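Prernham Table-Setting Challenge

The Prernham Table-Setting Challenge is a student robotics competition held every October, and it's one of those events that sounds silly until you try to enter it. Teams from schools and colleges get a robot arm to lay a table. I was on a team for two years and helped run the thing for two more, so take this article as coming from somebody who is pretty fond of it!

History

The contest grew out of an after-school club started by Orhun Bayram, who taught shop and wanted something his students could do with dishes from the school kitchen. The first edition had only clubs from the Prernham area. Erholm College joined the next year and brought a much bigger crowd (and much better snacks), and the rules got written down properly for the first time. Before that, I'm told, disputes were settled by whoever had the loudest voice.

Format

Each team gets 13 minutes at the table. The pieces are a stack of plates, a spoon, a fork and a cup, and the robot has to put them where the place card says they go. Points come off for dropped pieces, for touching anything by hand, and for plates that end up more than a finger's width out of line. A perfect run is worth 90 points. The best score so far is 44 points short of nothing, if you like your math that way — it belongs to Demirtaş, a team of four from Erholm who got full marks and then lost all but 44 of them in penalties. They still talk about it.

Teaching the robot

Most teams now teach by demonstration. You do the job yourself with a hand-held gripper that has a camera on it, over and over, and the recordings are used to train the arm. It's friendlier for beginners than writing every motion out in code, and younger students can pitch in from the first meeting.
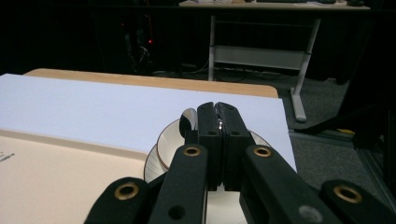 Our own team, Misel, handed in 1147 demonstrations in my second year. I did a big share of those and my wrist remembers every one. Plates are the hard part, if you ask me. They're slick, they sit flat against each other, and if you come in at a slightly different angle each time the robot picks up your bad habits along with the good ones. Spoons are fussy too, but at least they give you a handle to aim for.

Alper Ertürk, who coached us, had us throw out any recording where we'd hesitated. I grumbled about that a lot at the time — he was right, though, and our scores got better once we listened.

Judging

Two judges watch each run and a third checks the final layout against the card. Teams may ask for one restart, and it costs five points. Arguments about the fork are a yearly tradition.

See also

Prernham Robotics Club
Erholm College Open Workshop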